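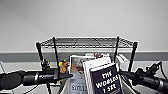 Two Arms and a Back Room: What Changed for the Shelvers at Marinho Books

Project report, Work and Technology course, Inthorpe College
24 September 2024

Why we picked this workplace

Our group wanted a place where the machines were new enough that people still had strong feelings about them, and we were lucky that Marinho Books let us in. It is a secondhand and new book business with one shop in Inthorpe and a back room where the mail orders get put together. In March they started using a two-armed robot, set up by a small company called Stimik, to take books off the wire racks and put others back on. The ordering software it talks to is called Ulura, and the staff say that name the way other people say the name of a difficult cat (with love, mostly).

We spent 7 afternoons in the back room and talked with everyone who works there, from the packers to the manager. We promised not to use names, so you will find job titles here instead.

What the work is like

Before the robot, a shelver walked the racks with a paper list, pulled each book, checked the title and carried it to the packing table. On a busy day that could mean 300 books, and the people who did it told us their wrists and lower backs knew it by evening. Now the arms do part of the pulling and shelving at one rack at a time, working from both sides of a row, while a shelver keeps watch at a screen and steps in when something needs a human hand.

Stepping in happens more than we expected! Books are awkward things. They lean on each other, they come in every thickness, and a shelf that looks tidy to you and me can be a puzzle for a gripper. A row might have The Worlds I See in its dark cover tilted against a plain white book, with a little orange-brown figurine standing at the other end of the same shelf, and the arms have to get in from the left and right without knocking any of it over. One shelver said she had never thought of leaning as a skill until she had to explain it to an engineer.

We went through the Ulura log for our last afternoon's sample, 1,208 picks in all, and read the notes the shelvers had typed beside the ones that went wrong. Most were about books slipping behind their neighbors or two thin ones coming out together. The notes were funnier than we had hoped, and we have put a selection in the appendix with permission.

What changed for the people

The first thing everybody mentioned was walking. They do less of it, and opinions were split. The older packers were glad. One of the younger shelvers missed it quite a lot, and said that standing at a screen made her feel more tired than carrying books ever did.

The second thing was reading the covers. People who pull books by hand get to know the stock, and customers who phone the shop still ask things like "do you have that blue one about ships." Several staff members worried that they were losing this kind of knowledge. The manager now has everybody spend part of each shift shelving by hand at the other racks, which the staff had asked for themselves.

Pay did not go down, and the watching job comes with 18 hours of training from Stimik. Two shelvers told us they would have liked some say before the rack layout was changed, and we think that is a fair complaint. By the time they were asked, the aisle had already been moved.

What we would do differently

We should have visited in March, when the whole thing was being set up, and we should have asked to see the old paper lists before they were recycled. We also wrote our interview questions too much around the robot. The best conversations began when we asked people about their day and let them bring it up on their own.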